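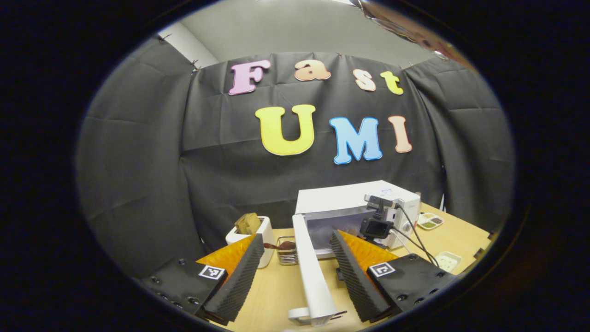 4. Checking marker tracking and gripper width

Do this after the camera driver is up (section 3) and before you record anything. Takes up to 10 minutes the first time, less after that.

4.1 Start the Malenell tracker on the bench machine. Leave the preview window open — closing it kills the node, known problem.

4.2 Hold the gripper over the table, fingers wide open. Both square markers, left mount and right mount, need to be in the preview. Each should get a green outline and its own ID. Same ID on both = wrong marker file loaded. Go back to 3.6.

4.3 Open and close the fingers slowly, all the way, six times. The width trace should go up and down smoothly. Steps or flat spots mean a marker is dropping out.

4.4 Press Save range. The tracker stores the open and closed values and the planner reads them from there. Don't type them in by hand.

Note: the fisheye model is set per lens. If you swap the lens you redo section 2, no shortcuts. Straight edges will still look bowed in the raw preview, thats normal. Check the rectified view instead.

CAUTION: Keep fingers and sleeves off the markers. One covered corner is enough to lose the fit, and the logger will happily keep writing the last good width.

4.5 Mapping pass. Move the gripper slowly over the whole workspace, left to right, then near to far. Include the table objects and the letters on the backdrop. Plain black fabric gives the mapper almost nothing to hold on to, the colour edges help a lot.

4.6 Wait for the map to close. Feature count on our last good pass was 3,359. Yours will differ. If it stalls, do another pass, slower.

4.7 Don't move anything on the table after the map is saved. If something gets bumped, delete the map and redo 4.5.

CAUTION: Watch for cables when you sweep low across the table. Snagging one mid-pass means starting over, and maybe a new connector.

4.8 Run the replay check in Dabbas. Load the recording, tick Show pose, scrub through. The pose line should be continous. A jump near the start is usually the mapper relocalizing — trim it. A jump in the middle, bin the whole recording.

Problems

Markers found, width is negative: left and right swapped in the config. Swap them back, restart.

Tracker drops to 9 frames a second: preview is at full size. Set it to half.

Exposure hunting: lock it in the camera driver. Shiny things in view make it worse.

Replay won't load: file was written by the old logger. Anil Chettiar has the converter, ask him. The May build doesn't need it.

Still stuck, send the log folder to Johanna Danzer. Whole folder please, not a screenshot.

Next: section 5, Exporting to the planner

Filed under: Set-up Guides, Perception, Calibration

We use cookies to remember your settings and see which pages get read. Accept all | Manage preferences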